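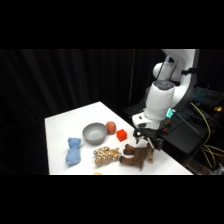 ## «Um ovo é uma responsabilidade»

Siiri Rätsep recebe-me com a mão levantada, o gesto universal de quem está a contar e não quer perder a conta. Espero. Quando baixa a mão, já se esqueceu do número e a culpa, pelos vistos, é minha.

Estamos no armazém da Stivow, a pequena ludoteca que ela gere há 20 anos com Priit Avotiņš, sócio, motorista e, segundo o próprio, «consciência moral da casa». Maio é o mês do inventário. Todos os brinquedos que andaram emprestados passam pela mesa branca, diante da cortina preta, antes de voltarem às prateleiras ou seguirem para o que Siiri chama, sem pestanejar, «a reforma».

O grupo em cima da mesa é modesto: um urso azul-claro deitado, um peluche às manchas todo encolhido, outro castanho-escuro de pernas compridas e abertas, uma taça cinzenta vazia, um ovo castanho, um cubo vermelho. Pergunto-lhe qual é o critério.

«O critério é a mesa», responde. «Se cabe, fica. Se não cabe, o Priit diz que cabe.»

Priit discorda do corredor, onde está a desmontar caixas com mais energia do que a tarefa pede. Na versão dele, há um sistema. Os peluches vêm primeiro, as peças soltas depois, e a louça de brincar só entra quando há alguém com paciência. «O sistema existe», insiste. «Ela é que o arruma juntamente com o resto.»

O animal às manchas tem um estatuto complicado. Na ficha de empréstimo aparece como leopardo. Numa folha mais antiga, com a letra de Priit, aparece como girafa. Houve famílias que o requisitaram sob as duas identidades e ninguém se queixou.

«Uma criança resolve isso em dois segundos», diz Siiri. «Nós levámos uma reunião inteira. Ficou registado como "manchado", e foi a única decisão unânime desse ano.»

Sobre o castanho de pernas compridas, a discussão é outra: onde guardá-lo. Na prateleira, as pernas caem por cima dos vizinhos. Numa caixa, sai de lá com ar de quem viajou mal. Priit defende um gancho. Siiri acha o gancho «uma coisa de talho». O assunto continua em aberto, e pelo tom de ambos percebo que lhes faria falta se se resolvesse.

A ludoteca tem hoje 85 famílias inscritas, vindas sobretudo do bairro de Elwood, e uma lista de espera que Siiri guarda numa gaveta para não se enervar. O empréstimo dura um mês. A multa por atraso existe no regulamento e nunca foi cobrada. «Mandamos uma carta», explica ela. «Uma carta triste. Funciona melhor.»

Peço-lhe que me fale do ovo.

Ela demora a responder. O ovo pertencia a uma cozinha de brincar da marca Kairys, entretanto desmantelada pelo uso, e sobreviveu ao fogão, à frigideira e a quase 100 empréstimos. Tinha companheiros. Já não tem.

«Toda a gente acha que a peça pequena é a que menos importa», diz. «Experimente devolver uma cozinha sem ovo a uma criança de quatro anos. Um ovo é uma responsabilidade.»

E a taça, faz parte do mesmo conjunto?

«A taça é da taça», diz Priit, que entretanto desistiu das caixas. Siiri traduz: apareceu numa devolução, a família jura que não é dela, e desde então é emprestada com tudo aquilo que precise de uma taça. Já foi chapéu, piscina e nave. Houve uma época em que vivia na sala de cima com as chaves lá dentro, período que ambos recordam com algum embaraço.

O cubo vermelho também perdeu a família. Os blocos Huderberg vinham numa caixa com tampa de correr, e a tampa corria melhor do que devia. Siiri recusa-se a deitar fora um bloco sozinho. Priit, que se diz pragmático, confessa que há tempos comprou outra caixa só para lhe fazer companhia e que os vermelhos não eram do mesmo vermelho. Devolveu-a.

Quero saber o que vai para a reforma este ano. Siiri olha para o urso azul e eu arrependo-me da pergunta.

«Esse não», diz ela. «Esse fica deitado a pensar na vida e em junho volta ao trabalho.»

A reforma, fico a saber, é um armário ao fundo, do lado de dentro da porta. Ninguém é de lá expulso e, quando uma criança pede com jeito, há quem volte ao ativo. Pergunto quantos lá moram. Siiri levanta outra vez a mão, começa a contar baixinho e Priit faz-me sinal para não dizer nada.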